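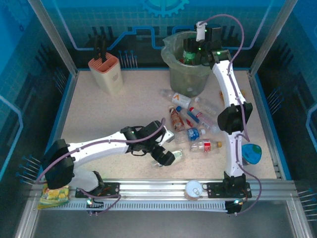

Posted 10/15/19 by the Rarkiletti cell safety desk | Filed under: Checklists, Two-arm cells

Pre-session inspection, bottle clearing task (remote control)

Applies to the two-arm cell at Rarkiletti. Fill it in before the first demonstration of each shift and again after any change of operator. Mark each item OK, FIX or N/A. A FIX in sections 1 or 2 means no power to the arms until it is cleared. Comments under the items are from the September review and the walkthrough that followed it.

1. Enclosure and rail

1.1 Both mounting plates tight on the rail. OK
Comment: Check by hand with power off, pulling toward you and then sideways.

1.2 Corner posts and floor edges secure. OK

1.3 Wall pins straight, blue tips in place. FIX, cleared
Comment: One tip was missing on the right wall and has been replaced. The pins stick out far enough to catch a sleeve, so look before you reach in for a bottle.

1.4 Nobody inside the enclosure, all hands clear. OK
Comment: The operator says "clear" and the second person repeats it. A nod does not count. Two sessions in September were started on a nod.

2. Arms, cables and stop

2.1 Emergency stop tested from the operator seat and from the cell side. OK
Comment: Test both buttons. The cell-side one was skipped on several old sheets.

2.2 Purple cables have slack through the whole reach. OK
Comment: Move each arm slowly to the bin and back and watch the loop at the wrist. If it pulls tight anywhere, stop and reroute it. Do not tape it to the arm.

2.3 Speed limit set to 20 percent for new operators. OK
Comment: The limit stays on until the operator has 10 clean demonstrations signed off. It resets to full when the Trasen controller is restarted, so check it again after a restart.

2.4 Hand controllers matched to the correct arms. OK
Comment: Left hand drives the left arm as seen from the rail side. Wiggle one gripper before you do anything else.

2.5 Boards under the rail showing green. OK 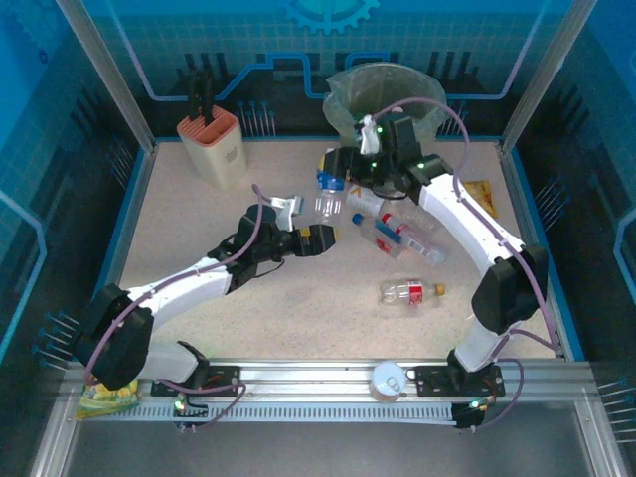
2.6 Arms kept apart near the bin. FIX, open
Comment: Only one gripper goes over the rim at a time. The other arm waits near the middle of the floor with its jaws away from the bin. We had a light wrist contact in September when both operators went for the same bottle – no damage, but the run was thrown out. Goel has asked for a software limit here. Until it is in, the second person calls the turns out loud.

3. Bin and objects

3.1 Bin liner folded over the rim and not hanging loose. OK
Comment: A loose edge gets pinched in the jaws and the bin comes along with the bottle.

3.2 Bottles empty, no broken plastic. OK
Comment: Caps may be on or off. Pour out anything left in the bottle before it goes into the cell.

3.3 Glass kept out of the object set. OK

3.4 Utensil holder stable at the back left. OK
Comment: It is there as clutter and is not part of this task. If an arm knocks it over, end the run before anyone reaches in.

3.5 Snack bags and the can checked for sharp edges. OK
Comment: Crumpled bags can stay where they fall unless one gets under a mounting plate far enough to touch the moving parts.

4. Grippers and wrist cameras

4.1 Finger surfaces clean, no cracks or loose screws. OK

4.2 Wrist camera view shows both fingers and the space between them. OK
Comment: Open and close once while watching the screen. If a finger is missing from view, the camera has shifted on its bracket.

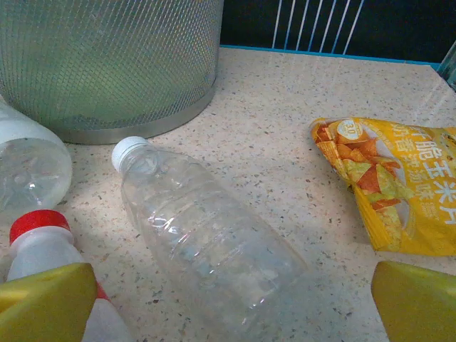 4.3 Closing force at the low setting. OK
Comment: Thin bottles crush easily, and a crushed one can spring out sideways when it is let go. Close slowly, wait a moment, then lift.

4.4 Approach height checked over the counter. FIX, cleared
Comment: Fingertips were scraping on low grasps. The Flastora pads are thicker than the old ones, and the height offset had not been changed to match. It is now set to 9 mm.

5. Recording and end of session

5.1 Recorder started after the "clear" call, never before it. OK

5.2 Any run with a stop press saved and marked. OK
Comment: Keep these files. Run 59 was deleted by mistake and we had only the operator's notes to go on.

5.3 Arms parked, power off, then bottles collected. OK
Comment: In that order. Use the tongs for anything lying close to the wall pins.

Open items carried to next sheet: 2.6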